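Statberg Plate Stand
Set-Up Guide, Section 3: Loading the Stand

Before you start

Put the stand on a flat, level surface, at least 3 inches from the edge of the table or shelf. Check that all the feet touch down. If the stand rocks, press gently on the high corner until it sits level.

CAUTION: Do not load plates heavier than 525 grams each. Stoneware from the Jibrin line is over this limit and needs the Cumonwood wall rack.

Loading the plates

1. Wipe the stand and the plates with a dry cloth.
2. Hold the first plate by its sides, with the eating surface toward you.
3. Lower it until the rim meets the wires. Let it lean back slightly.
4. Let go slowly. The plate should stay upright on its edge.
5. Bring in the next plate from above, tilted, and keep its rim clear of the one already standing. 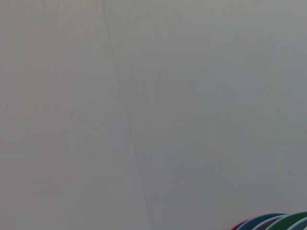
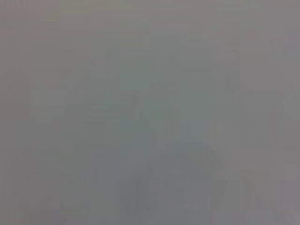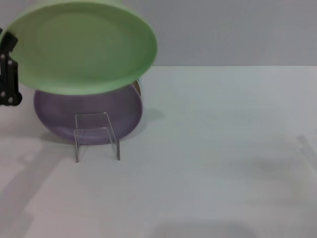
Third picture: purple plate upright in the wire stand, green plate tilted above it.

6. Set the second plate in its own slot. Do not rest it on the first.

NOTE: Light plastic plates can slide on a smooth table. Fit the clear pads from the Wandness pack (part 219) under the feet.

Removing plates

Take out the last plate first. Lift it straight up - pulling forward will tip the stand. Keep one hand on the frame if the plate weighs less than 200 grams.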